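Plallonholm Press to Collect Sendeck Webcomic in Print

First volume gathers three chapters of the serial, with new pages and a script section

Plallonholm Press will publish the first print collection of Sendeck, the weekly science fiction webcomic written by Ghazala Mughal and drawn by Kagiso Chauke. The book goes on sale in March in paperback and in a signed hardcover limited to 500 copies.

Sendeck follows the crew of the Goson, a salvage ship working the far side of a closed border. The first volume covers the opening three chapters, from the theft of the ship through the trial of its captain, Ines Marquez. It runs 357 pages in paperback. The serial will stay free to read online, and new pages will keep going up every week at 9 a.m.
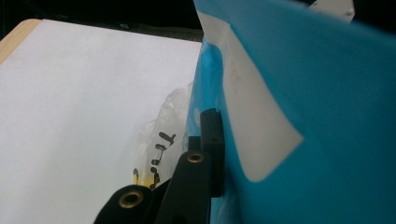

What is in the book

All of the artwork has been relettered for print. Chauke has redrawn the first eleven pages, which were made before the look of the ship was settled, and has added a short story set in the engine room. The paperback closes with Mughal's full script for the chapter two chase, printed next to the pencils.

"I write long panel descriptions and Kagiso ignores about half of them," said Mughal. "Readers have been asking to see the scripts for years, so now they can check which half. There are camera angles in there that no person could draw."

The hardcover brings the total to 492 pages with a sketchbook, the early pitch and a set of deck plans for the Goson.

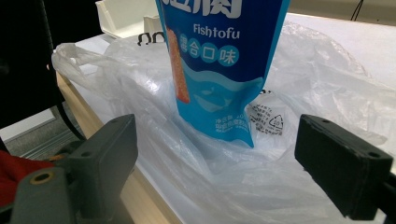 Blue snack pouch labeled "Fishtofu," with a white plastic bag.

Chauke drew the first chapter in ink on paper and moved to a tablet partway through the second. The change shows in the line work, and the book leaves it alone apart from the redrawn opening.

"I looked at fixing all of it," said Chauke. "Then I would still be fixing it next year. The trial pages are the ones I'm happiest with, and they needed the least work."
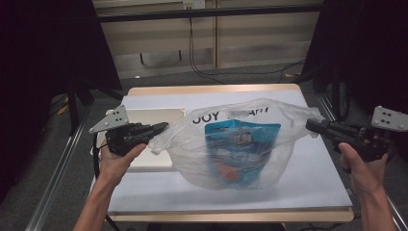 Two hand-held grippers and a plastic bag at a white-topped table.

Ordering

Preorders are open now through the Plallonholm Press web store and will close when the hardcover sells out or at the end of February - whichever comes first. Comic shops can order the paperback on the usual trade terms. The hardcover is sold by the publisher only and will not be reprinted.

A digital edition will follow the paperback. It includes the script section
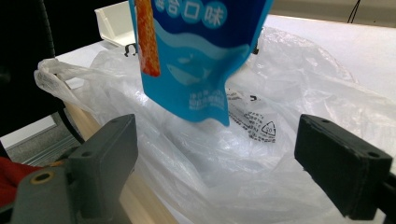
and the engine room story, but the deck plans will appear only in the hardcover. Anyone who preorders either print edition will get the digital one at no extra cost.

Work on a second volume has started. It will pick up after the trial, with the Goson impounded and Marquez without a crew.

Review copies are available to press and booksellers on request from the Plallonholm Press publicity desk. Please include the name of your outlet and say whether you want print or digital.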